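Print this page | E-mail this page

Chapter 3
When a Stop Isn't Safe: Faults, Failures and the Machine That Let Go

If you have worked your way through the first two chapters, you've already met sensors and actuators, and you have probably formed a fairly cheerful opinion of both. I'm going to spoil that mood a little. We are going to spend this chapter with machines that misbehave, and we'll begin with one that hurt a person's foot while doing very nearly everything it had been told to do.

The machine was a two-armed picking robot built by Tusance, and the place was a practice market in Prundurden, where the grocery firm Heydari wanted to find out if a robot could fill an order from the same sort of crates a shopper would reach into. The job sounds simple when you say it out loud. One hand holds the basket. The other hand picks. The picking hand takes an item, brings it over the basket, lowers it and lets go, and then it goes back for the next thing on the list until the list is done. Children playing store manage it quite happily (with some squabbling over the basket).

By June the robot had finished 143 orders without anyone being hurt, and the people working beside it had grown comfortable, as people do. They walked past it. They reached around it to straighten the crates. One of them had gotten into the habit of standing close to the basket side, where the view was best, and I don't blame her a bit, for I would have stood there too.

On the next order the list called for a jar of pickled beets, two jars of sauce and a bunch of carrots. The jars went in first. The robot then reached for the carrots, closed its fingers on the leafy stalks and began to lift. The greens had become tangled with the greens of the next bunch, and that bunch was wedged under a third, so the harder the arm lifted, the harder the whole heap pulled back. The arm had a force limit of 24 newtons. It reached the limit, and the robot stopped, exactly as designed.

So far this is a story about a safety feature doing its work, and if it had ended there you would be reading some other story now. The technician looked over the heap, saw the tangle, freed the greens with her own hand and pressed the reset button. The robot ran through its restart routine. The first step of that routine was to open the hands. Both of them opened. The basket dropped, with three glass jars in it, and landed on the top of her left foot.

She had a broken toe and a very sore instep, and she was back at work before the month was out. I mention this early because readers tend to worry, and I'd like you to be able to think about the machinery with a calm mind.
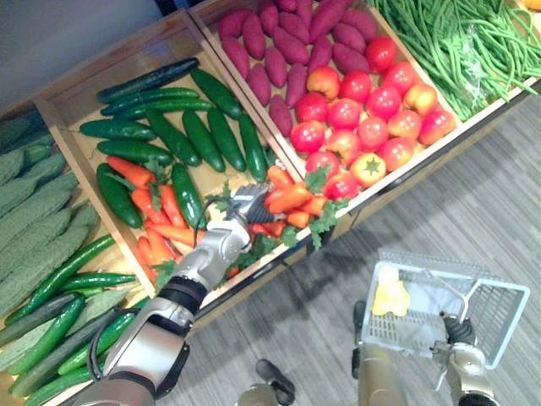 By Dennis Haslam

I taught shop and then industrial safety for a good many years before anyone asked me to write a chapter, and over that time I have become very fond of jobs that need two hands. They look so ordinary! Look at how the work is shared out with a robot like the one in the picture: the fingers of one hand are down among the carrot tops, curled around the stalks, while the gripper on the other arm holds a shopping basket by its handle, out over the carpet. Both hands are holding something. But the two grips mean quite different things, and a good deal of this chapter hangs on the difference.

Think about what ought to happen if the picking hand gets into trouble. Suppose it has hold of a stalk that won't come free. Opening the fingers is a pretty good answer. The carrots are resting in a crate, so they have nowhere to fall, and once the fingers open the arm is no longer pulling on anything. We would say that for this hand, at this moment, open is the safe state.

Now think about the other hand. The basket is in the air, and the gripper is what keeps it there. If that gripper opens, the basket comes down, along with whatever has been put in it. With a single bell pepper inside, you might get a thump and a bruised pepper. With glass jars inside and a person standing close by, you get the accident at Prundurden. For this hand, closed is the safe state, and it stays that way until the basket has been set down on something solid.

The people who wrote the restart routine knew all of this perfectly well, in the sense that any of them could have told you so over lunch. The trouble was that the routine was older than the robot. It had been written for an earlier Tusance machine with one arm bolted to a bench. That arm picked small parts out of a tray, and when it stopped partway through, the sensible thing was to open its gripper, drop the part back in the tray and start fresh. The line in the program said, in effect, "open all grippers." When there was one gripper, "all" was a harmless word. When the second arm came along, the word quietly took it in as well.

Some words we will need

People use "fault" and "failure" as though they were the same thing, and in everyday talk there is no harm in that. In safety work we have to be a little fussier, so please bear with me.

A fault is something wrong in the machine or its program, and it may lie there for years without causing any bother. The line that opened every gripper was a fault. It was present during each of those 143 good orders, sitting as quietly as a loose stair in a house where everybody uses the elevator.

A trigger is the condition that brings a fault to life. Here it took a stop in the middle of a pick followed by a reset while the basket was still raised. The robot had been stopped before, plenty of times, but always at the end of an order with the basket already down on its stand.

A failure is the moment when the machine does something it should not do, or doesn't do something it should. The hand opening under a loaded basket was the failure.

A hazard is whatever has the power to hurt somebody. The raised basket with jars in it was a hazard the whole time, even while it was held firmly. Harm is the hurt itself.

I would ask you to notice that the tangled carrots don't appear on that list as the fault, though they were the first thing everyone at the market pointed to. For a day or so the talk was all of trimming the greens. Trimming the greens would have made the trigger rarer, and that has some value, but the line in the program would have been just as wrong as before, waiting for a stubborn stalk of celery or a bag caught on a splinter.

What the inquiry found

Heydari asked an outside firm, Lundell, to look into the matter, and I have always admired how they went about it. They began by putting sandbags in the basket and a strip of tape on the floor, and then they stopped the robot on purpose at every stage of an order and pressed reset to see what it would do. There were 22 stages. At the ones where the basket was on its stand, the restart did no damage at all. At every one where the basket was raised, it fell.

They found a second thing too, and I think it is the more interesting of the two. The stop itself had worked so well that people trusted it more than it deserved. A stopped robot looks like a parked car. The technician had been taught to wait for the stop before she reached in, and she did wait. She had never been taught where to stand when she pressed reset – and the reset button was mounted on the basket side, within easy reach of the very spot where the basket would come down.

Three changes were made. The restart routine now asks each hand what it is holding before it moves a finger, and a hand bearing a load keeps its grip until a person confirms that the load is supported. The reset button was moved to a post behind the tape. And the instruction card, which used to say "Wait for stop," was rewritten so that it covers the restart as well.

Before you read on

Find a job at home that you do with both hands, one holding and one working. Pouring pancake batter will do nicely, or drilling a hole in a board. Stop halfway through and stay still for a moment. Ask yourself what each hand would have to do next for everything to stay safe, and write it down separately for the left and the right. Keep the page, as we'll come back to it in Section 3.2, where we draw up our first table of safe states and you will need two columns.

Section 3.1 begins with the stop button itself, the big red one, and with the different things that can happen inside a machine when you press it.

Page last updated: June

This site uses cookies to remember your place in the book. By continuing to read, you agree to our use of cookies.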